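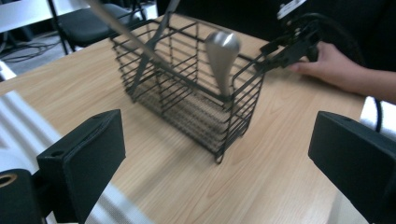
wire basket on the table, black, with the divider

Yilma second printing - what changed?

hexmarrow
Posted June 10, 2021
Just got the PDF of the second printing of Yilma from Plornix. 197 pages now. Anybody been through it yet? Mostly want to know if they fixed the fatigue rules before I start my group on the Flornunbridge campaign in August. Four players, two of them brand new to percentile systems.

oldferryman
Fatigue is the same. They reworded it, that's all. Still lose a level per failed Endurance, still get it all back after one night at an inn. The big change is the river chapter. Boats have their own hit locations now and its way better.

hexmarrow
Ugh. ok. Is the one night thing really that bad in play? Only read it so far.

tam_of_plelmont
Its bad. Ran Flornunbridge for 24 sessions with the first printing and fatigue mattered maybe twice. Players just walk to the next inn. There is ALWAYS a next inn on that map.
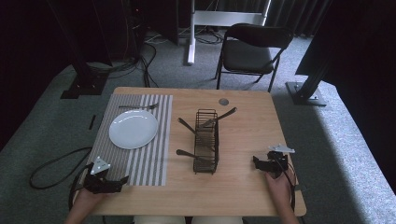

Re: fatigue fix

oldferryman
Disagree with tam. The inns cost money and in the early part of the campaign nobody has any. If your players could always afford a room you were handing out too much silver.

tam_of_plelmont
I used the treasure straight from the book. The toll keeper alone has 81 silver on him. A room is two.

oldferryman
You're not supposed to kill the toll keeper

tam_of_plelmont
Tell that to my players

grubbel
House rule we use - you get one level back per night, two if somebody in the party makes a Healing roll. No roll, no second level. Works fine. Makes the marsh road scary again, which I think was the idea in the first place.

hexmarrow
Stealing that. Does it wreck the Plelmont chapter? I heard theres a chase.

grubbel
Chase is fine. Start everybody fresh the morning before. What you do need to watch is the bell tower, 45 steps up and RAW they check Endurance at the top. If they come in two levels down already somebody is going to pass out in front of the cult. Happened to us. Was pretty great but the player was annoyed

sootwick
Coming in from the other side, I like the rule as written? Not every game has to be a misery march. My table wants swords and weird priests, not bookkeeping. We dropped fatigue after session three and never missed it.

oldferryman
Then play something else, half the spell list runs off fatigue

sootwick
It does not. Five spells. And we pay magic points for those instead. Not a hard conversion.

oldferryman
Five spells plus all the river rites. But fine, your table.
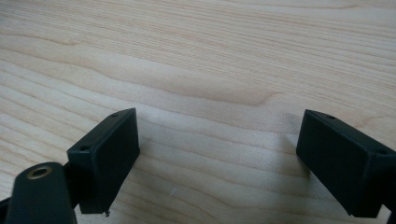

bare wood, close up

hexmarrow
Ok ok. Going with grubbels version. Other question, is the map any better? First printing one was unreadable at the north end.

tam_of_plelmont
Yes, redrawn by Efraín Paucar, same guy who did the cover. Road names are legible finaly. Marsh still has no scale bar so pick your own travel times. I go with two days on foot, one by boat if they hire the ferry.

grubbel
Three days on foot for us. Two is too easy with the full rest rule, ok with mine maybe

hexmarrow
Is there a player version w/o the secret ford marked?

tam_of_plelmont
Back of the PDF, last page but one. Low res though. Print it small.

sootwick
They also left the ford in the index, with the page number, so dont let anyone read the index lol

hexmarrow
Thanks all. Making characters next week, will report back on the toll keeper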